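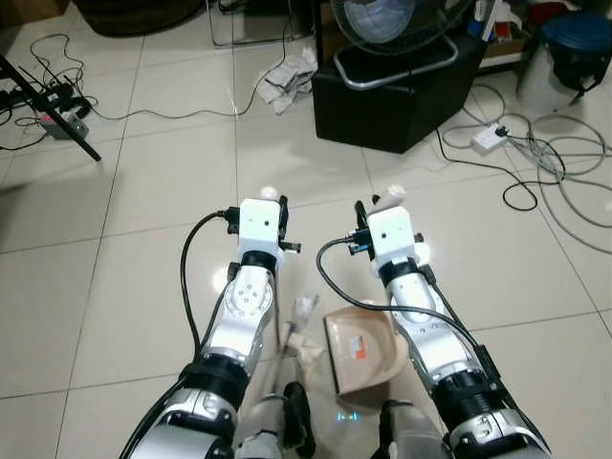 Tile questions are most of my inbox, so I finally put them on one page. I'm Violeta, and I've been sweeping the same shiny floors at Kivside for years (200 square feet of kitchen and hall, all mine!). On big glossy white tiles with thin gray grout lines, a plain beige plastic dustpan does the job perfectly well, and you can leave the little orange-and-white label stuck inside if you can't be bothered to peel it.

Do I sweep or mop first?
Sweep, always. I mopped first exactly once and spent the evening chasing gray mush into the corners.

Why does a line of dust stay behind?
The pan isn't sitting flat. Press the lip down, sweep, scoot it back an inch and sweep again - two or three goes and the line is gone. My neighbor Ismail Metwally swears by a damp paper towel for the last bit, and I've come around to it.

How often do you sweep?
Every night after dinner, 10 minutes tops. More in June, when the back door is open all day and half the yard walks in.

Can I rinse the dustpan in the sink?
I do mine outside with the hose - hair in a kitchen drain is no fun at all.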